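# How to Check What a Packing Robot Does to Your Table
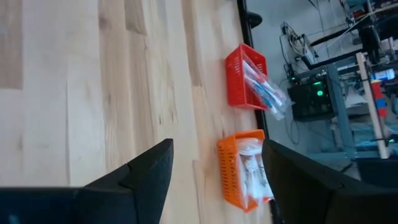 *Toothbrushes in the red basket, bagged white items in the orange one, gripper in front.*

Toltach sold us the arm with a promise of 400 baskets a shift. We have yet to see it. Before you let a vendor's number set your staffing, run your own test. It takes one shift and a clipboard.

1. **Time people first.** Use the crew you have, at the pace they keep after lunch. Ours did 205 baskets.
2. **Use your ugly stock.** Vendors demo with stiff boxes. Ask for slippery plastic bags and anything that hangs over a rim.
3. **Log every touch.** If someone straightens a basket or clears a stop, write it down. Toltach's report called these "assists" and left them out of the labor hours. Put them back in.
4. **Ask who refills.** Baskets have to be set out and taken away. At our Hastident line that job went to the packers, on top of their own.
5. **Count the stops yourself.** We allow 6 per shift. Past that, the person minding the arm gets no other work done, so book them as full time.
6. **Wait 90 days before moving anyone.** Two packers were shifted to receiving in November and had to be called back.

Talk to the crew before you read the dashboard. Ours said the lifting was easier and the waiting was worse, and the dashboard has a column for neither.

If the totals still favor the arm, keep it. Run the test again after each software update.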